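Course handout, unit 3: Preparing the work area for board exercises
Instructor: Natália Urban
Lab assistant: Martim Sampaio

In this unit we speak about the place where the board exercises are done. Students often want to go directly to the board, but please read this page first and bring it with you to the lab.

The surface

The open part of the floor must stay free of loose items. Bags, cables and printed sheets go on the side shelf. A white surface is easy to check, and even one small screw is noticed quickly. Wipe it with the dry cloth before you begin. Do not use the blue cleaner from Vodberg, it leaves marks.

The board

The board does not need to be parallel to the walls. In this unit we accept a diagonal position, but you must write the angle in your notebook and keep it the same for all 10 trials. If the board is moved by accident, start the series again.

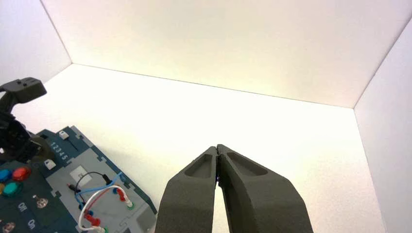
The printed numbers on the board are used as names in your notes. Write the number first and then the action, with one line for each action. Please do not invent other names such as "the left one", as your partner will read them from the other side.

Light

Keep the strong light on for the whole series. Check that you can still read the numbers from your seat.

Homework: read page 128 in the Drillar reader and prepare your table for unit 4.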